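Work Systems and Automation
Unit 4: Handling Soft Goods, and What Happens to the Handler's Job

Read before the Unit 4 seminar. Sections 4.2 and 4.5 are examinable. Bring your task sheet from Unit 3.

4.1 Why garments come late

Automation in laundries and linen services began with the machines that wash, dry and iron. Flat pieces of standard size (sheets, towels, table linen) followed, with feeders and folders built around known dimensions. Garments stayed with hand workers for much longer. A rigid part keeps its shape when it is picked up, so one good measurement of its position is enough to plan the whole move. A shirt changes shape at the first touch, and every later step depends on what that touch did.

The case in this unit is Dirkus, a residential linen and room service contractor. Its staff make beds and fold residents' clothing in the room. The company is preparing part of the folding work for automation under a project named Girix. Hand-held grippers are used at the bedside to record how the work is done, and the recordings are used to train a folding policy.

4.2 Breaking down the task

The Girix task sheet divides a fold into four phases:

1. Locate. Find an edge, hem or sleeve that can be gripped as a single layer or as a known stack.
2. Pinch. Close the fingers on the fabric without catching the bedding under it.
3. Carry. Move the gripped part along the fold line, keeping enough tension to avoid a second crease.
4. Release and smooth. Open the fingers, withdraw, and flatten the result.

Experienced workers seldom report phases 1 and 4 when asked to describe the job. Phase 1 is done by feel, and phase 4 is often combined with the start of the next fold. Interviews alone will therefore undercount the work. Compare this with the order-picking interviews in Unit 2.

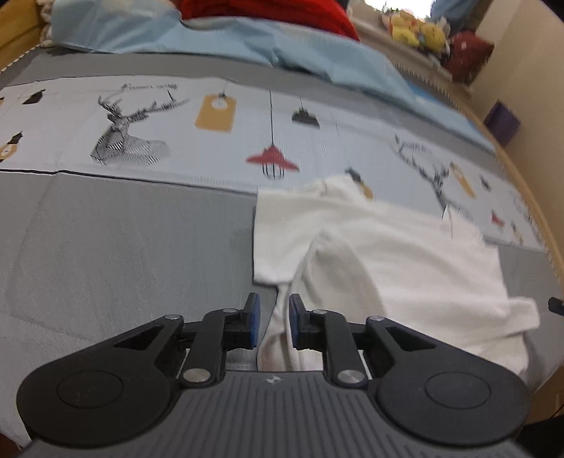
Figure 4.1. Pinch phase. Fabric gripped in a narrow fold between the finger pads; rest of garment unfolded.

Grip width matters in phase 2. A narrow pinch is quick and gives good control of one point, but the rest of the garment hangs or drags freely. A hand solves this by spreading the fingers or by bringing in the other hand. With a two-finger gripper the worker has to choose the pinch point more carefully, and the choice becomes visible in the recording.

4.3 Work surface

Industrial folding tables are plain, firm and evenly lit. A bed is soft, and its covers may be printed or textured. Contrast between cloth and background varies from room to room and within one bed. The Dirkus team did not standardize the bedding, on the grounds that the finished system would meet the same variety. The cost is a larger data requirement. The first training set held 600 folds; the set in use at the time of writing holds 2481.

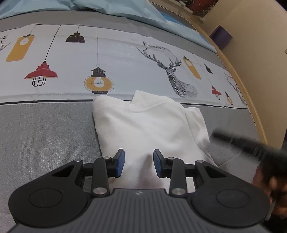
Figure 4.2. Folded garment on a printed duvet, fingers open on either side of its lower part.

Deciding when a fold is finished is a separate problem. Staff apply a local standard ("good enough for the shelf") that was never written down before Girix. Writing it down took 3 drafts. Supervisors wanted square edges; room staff wanted a size that fit the drawers.

4.4 Changes to the job

The changes below were recorded by Vundis, the consultancy that carried out the job review.

Pace. Recording slows the work. Where room quotas were left unchanged, staff folded at normal speed with the gripper and discarded more attempts.

Skill. Knowledge that was held in the hands becomes a company asset. Pay grades at Dirkus did not change during the recording period, and this was the most frequent complaint in the review.

Physical load. Gripper work moves strain from the fingers to the wrist and forearm. Bending over the bed remains.

Monitoring. A camera on the tool records the room as well as the task. The site agreement bars use of the recordings for performance review.

Remaining tasks. If folding is automated, staff keep bed making, sorting and contact with residents. Ciobanu, a smaller contractor in the same review, moved its folding staff to sorting and reported higher turnover in the months that followed.

4.5 Terms

Deformable object: an item whose shape changes under handling forces.
Demonstration: one recorded performance of a task, from start state to end state.
Residual task: work left to people after part of a job is automated.
Tacit standard: a quality rule that is applied but not documented.

4.6 Seminar preparation

Take one task from your Unit 3 sheet and divide it into phases as in 4.2. Mark the phases a worker would be likely to leave out of a spoken account. Then draft a one-page agreement on the use of recordings, covering access, storage time and pay. Submit both sheets by noon on Sunday.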